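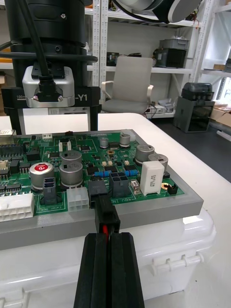 Moin zusammen,
die Frage nach der Versorgung vom Jeken-Netzteilboard kam ja jetzt zum zweiten Mal, also schreib ich es mal etwas ausführlicher (und dann kommt es hoffentlich auch ins Wiki, da steht bisher nur der alte Kram von Anard). Der Eingang sitzt vorne an der Kante, und wenn man von dort draufguckt, steht das "48V IN" auf dem Kopf. Da hab ich beim ersten Board auch erst mal dran vorbeigelesen! Der kleine schwarze Stecker gehört in die Buchse direkt neben dieser Schrift. Die schwarze Vierpolige rechts daneben (zwei mal zwei Löcher) lasst ihr bitte in Ruhe.

Am 2025-04-03 schrieb ein Mitleser auf anard-bastel:

> Hallo Liste,
> hab endlich mein Jeken-Board aus der Sammelbestellung hier liegen.
> Zwei Fragen: Wo kommt die Versorgung rein, und kann ich den
> Kabelbaum von Lumanlan nehmen oder muss ich selber crimpen?
> Und die dicken Elkos, sind die wirklich für 63 V? Ich seh bei mir
> nur den Aufdruck von der falschen Seite und will nichts ausbauen.
> Ein Gehäuse hab ich übrigens keins, das Ding liegt gerade auf
> einer Zeitung.
> Gruß aus dem Keller

Zu den Elkos: ja, 63 V laut Stückliste, und 4000 Stunden Lebensdauer stehen auch drin. Ausbauen musst du dafür wirklich nichts. Einer hat bei mir einen roten Deckel, die anderen sind silbern, das soll laut Stückliste so sein und ist kein Bestückungsfehler (hatte ich damals auch gefragt, peinlich).

Dann der Kabelbaum. Selber crimpen kannst du dir sparen, der von Lumanlan passt. Auf der einen Seite ist der runde Metallstecker, da kommt alles raus: rot, schwarz, grau, blassgrün, weiß. Rot und Schwarz enden zusammen in dem kleinen schwarzen Stecker, und mehrere von den übrigen Adern sind am Ende einfach blank. Die würde ich einzeln isolieren, bevor irgendwo Spannung drauf ist, bei mir war es Schrumpfschlauch, Klebeband tut es zur Not auch. Legt den Baum vorher einmal flach auf den Tisch und sortiert, dann sieht man sofort, was wohin will.

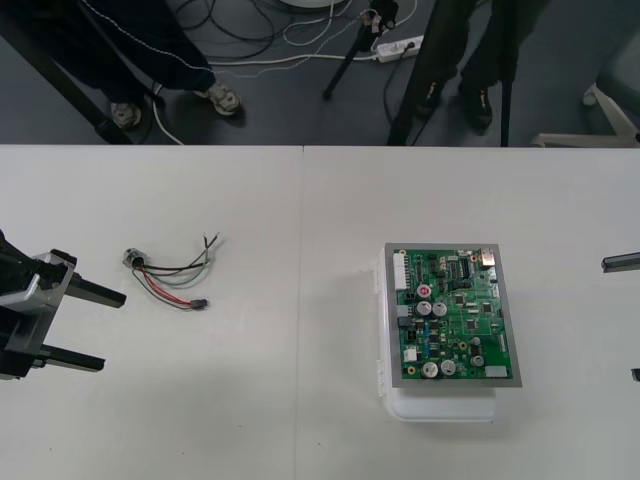
Unterlage und Gehäuse

Zeitung, na ja. Ich hab den grauen Metallrahmen einfach auf so eine durchscheinende weiße Plastikbox mit Deckel gesetzt, die mit den zwei Klippverschlüssen vorne. Die steht stabil, man kommt von allen Seiten an die Buchsen, und in die Box passt der Kleinkram. Die Kabel hängen dann vorne über die Kante runter bis auf den Tisch. Das geht gut, solange nichts dran zieht! Der Metallstecker ist nämlich schwerer, als man denkt, deshalb stell ich ihn vor der Box auf dem Tisch ab. Wer längere Leitungen will: bis zu 500 mm hatte ich schon dran, ohne dass was gezickt hat.

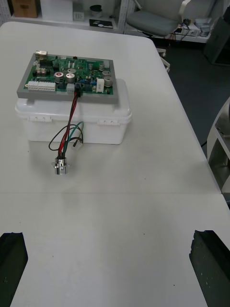
Reihenfolge beim Anstecken

Ich mach es immer gleich: Netzteil aus, Stecker vom Kabelbaum an den 48-V-Eingang, und erst ganz zum Schluss den Brolterov ans Netzteil. Am rechten Rand ist noch eine schwarze Buchse, da kommt der weiß-graue Adapter mit dem schwarzen Ende rein. Beim Einstecken am Rahmen gegenhalten, die Box rutscht sonst auf einem glatten Tisch gern mal weg.

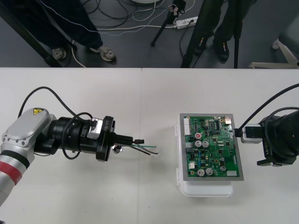
Jeken-Board auf der Box, rechts der Adapter in seiner Buchse.

Falls jemand den Lumanlan-Baum in der älteren Version hat, meldet euch mal mit den Farben, die würde ich gern vergleichen. Und wer noch Schrumpfschlauch übrig hat: Ich nehme alles, was dünn ist.

Viele Grüße in die Runde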